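Sleeping Cold in Skarthorpe 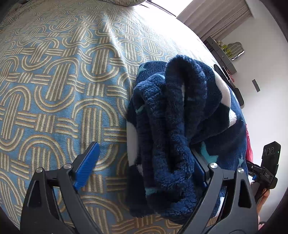

by Nour Daher
Print | E-mail

November is when I turn the bedroom radiator off and leave it off. I started the winter I moved to Skarthorpe, when the heating bill came to 119 for one month and I was out at work for most of it.

The first week is bad. After that I sleep through until six, and I used to be up at three most nights. I add a fleece blanket over the bedspread and wear socks. My neighbor Khalil thinks I'm crazy and keeps his place at a temperature I can't sit in.

Last month's bill was 91. Some of that is the new door seal, so I can't give the radiator all the credit. I still need to do something about the bathroom window.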